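16th May - Flarkholm van, brakes, continued

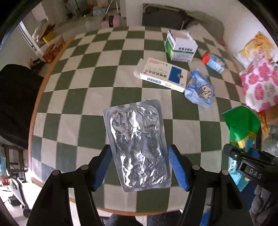
Carrying on from the March notes. The van is back with the same complaint: long pedal first thing in the morning, firms up after two or three pumps, then fine for the rest of the day. Pulls slightly left under heavy braking. Fluid level has dropped a little since the last visit, no drips on the floor under it overnight.

Odometer says 467 miles since we fitted the front pads, so not much use. Mostly short runs to the yard and back.

Esko had the wheels off before I got in. Fronts look even, both sides. Discs are fine, no lip worth mentioning. Slide pins on the left move freely. Slide pins on the right: top one fine, bottom one stiff. Pulled it out and the grease had gone to brown paste. Boot had a split you could only find by stretching it. That would do for the pull to the left, as the right caliper isn't doing its share.

Cleaned the pin, cleaned the bore with a rag on a bit of dowel, new boot from the drawer, fresh silicone grease. Pin torqued up. Did the other three pins the same while the carrier was exposed. Sproģis grease, the red tube - the other tube on the shelf is the copper stuff and must not go on the pins. Somebody had put them back in the wrong clips.

Rear drums next. Right side: shoes at 2 mm, adjuster seized solid. Left side: shoes slightly better, adjuster turns but the star wheel teeth are rounded. So the rears haven't been adjusting themselves for a long time, and I think that is most of the long pedal. Doesn't explain why it firms up and stays firm, though. Lihua thinks the master cylinder is letting fluid past the seals when it's cold. Possible. I'd rather get the rears right and see what is left.

Freed the right adjuster with heat and penetrating oil. Thread cleaned up with a wire brush, turns by hand now. Left one is scrap. Rang Cimetti for a pair of adjusters and a set of shoes. They have shoes. Adjusters are coming from the other depot, and Margit will collect on her way in.

Wheel cylinders: peeled back the dust boots with a plastic pick. Left rear is damp behind the boot. A trace of damp is allowed, but this ran down my finger, so it is leaking and that's where the fluid has been going. Right rear dry. Will change both. Added to the Cimetti order, second phone call, they were good about it.

Flexible hoses: fronts recent, rears original by the look of them. Surface cracking where they bend at the axle. Not through to the cord. Put on the sheet as advisory and let Birthe ask the owner. She rang back before lunch - owner says do them.

Rear brake pipe union on the left is rounded off already. Don't use the open-ended spanner on it, use the flare spanner, and soak it overnight. I've sprayed it twice.

Levente borrowed the Stestport pressure bleeder for the pickup on the other ramp. It needs a new seal in the cap: he lost pressure every few minutes and had to keep going back to it. Until the seal is here, bleed by hand with two people.

Bleed order for this one: right rear, left rear, right front, left front. The load sensing valve has to be held open at the rear or you'll get nothing out of it. Wheels hanging, lever cable-tied up. I forgot that in March and wasted an hour.

To do:

- fit cylinders, shoes, adjusters, both rear hoses
- set shoe clearance before the drums go on, handbrake cable slack
- clean and dress the drums, measure inside diameter, write it on the sheet
- bleed all four, fresh fluid only
- leave overnight, check pedal cold before anyone touches it
- road test, then look at the handbrake again

If the pedal is still long in the morning after that, master cylinder. Lihua to price one.

Torque for the front carrier bolts isn't in the folder. Page 6 is missing and page 7 starts with the rear hubs. Esko has it written inside his toolbox lid, needs copying out.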